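Irthorpe Snack Fair, July 28, 2021

I went for an hour and stayed for 5! The fair takes over the old bus depot behind the station, and if you like chips, candy, crackers or anything that crunches, you need to get yourself there next year. I had already missed the small one they ran in May, so I was not going to skip this.

We started at the Akpalu stand near the doors, where Obed Sulemana was handing out plantain chips in paper cones. The chili ones are hot enough to make your ears ring (I went back for seconds). Then came the Omlow table, all fruit leathers and sour plum candy, and a long line for roasted peanuts that moved much faster than it looked.

The imported snacks were at the back, and that's where I lost my friends for most of the afternoon. Banafsheh Tehrani runs that corner and she'll talk flavors with you for as long as you like. She had me try seaweed crackers, a milk candy that melts to nothing, and dried hawthorn, which I'd never had before and now want every day. She also has a good tip for anyone who can't read the packets: buy one of everything small, then come back for the ones you loved.
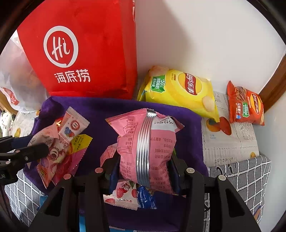

I took that advice a bit too far and had to borrow a second tote for the bus. Chips on top, please, if you're doing the same! The Pudville bakers were packing up by then, but they still had sesame twists left and let me have the broken ones for 60 cents.

The board by the exit said 2,588 people had come through, and it never felt crowded. Bring cash, bring water, and eat a very light breakfast. I'm still working through the hawthorn.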